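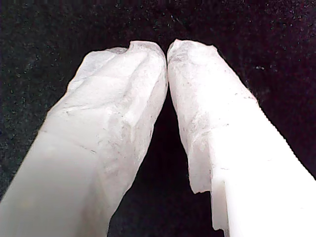
4. Creasing and soiling in thin storage covers

February | Collections Care Group, Daneshvar Institute

This site uses cookies to remember your reading preferences. Accept | Manage settings

4.1 Background to the survey

Thin covers are used in most textile and paper stores to keep dust off objects that are handled only a few times a year. The covers are cheap and are usually replaced on a fixed cycle. At the Grosoldale store the cycle was 40 months, a value inherited from an earlier storage plan and never tested against the condition of the covers. The present section reports how creasing develops in covers left in place for different periods, and whether creasing is a useful sign that a cover should be changed.

Creases matter for two reasons. A sharp fold weakens the sheet along its length, so that later handling tends to tear it there first. A fold also forms a small ledge on which dust can settle, and dust held in a fold is harder to remove with a soft brush than dust lying on a flat area. The second effect has received less attention than the first. Figure 2 shows a crinkled surface: a pale covering with faint creases, folds and ridges, in which gray smudges and thin dark streaks follow some of the creases while the lower part of the left-hand form remains smooth.

4.2 Materials and procedure

Covers were taken from two rooms. The Grosoldale room is kept at a steady humidity throughout the year. The Banness room has no humidity control and is opened daily for deliveries. In each room, 80 covers were selected by drawing shelf numbers at random. Covers with visible tears were kept in the sample, but covers known to have been moved between shelves were left out.

Each cover was lifted by two people, laid on a clean table and examined under a lamp set low to one side. Low side lighting makes shallow folds easier to see, although it also exaggerates them, and the lamp height was therefore held constant. Creases were graded as absent, soft or sharp. Soiling was graded separately, after the lamp had been moved overhead, so that shadow would not be read as dirt. Grading was done without access to the installation records.

4.3 Findings

Time in place was a poor guide to crease grade. Covers that had stayed on the shelf for the full cycle were often graded soft, while recent covers on crowded shelves were frequently graded sharp. Shelf spacing explained more of the variation than age did. Soiling followed a different pattern - it increased with age in both rooms, and more steeply at Banness.

Where the two conditions occurred together, soiling was usually concentrated along sharp creases. Soft creases showed no consistent effect. The Somora grading scale, which combines creasing and soiling in a single score, would have placed many of these covers in the same class despite their different histories. Separate grades are recommended for stores with mixed shelf spacing.

Contact the editorial office | Copyright Daneshvar Institute | Back to top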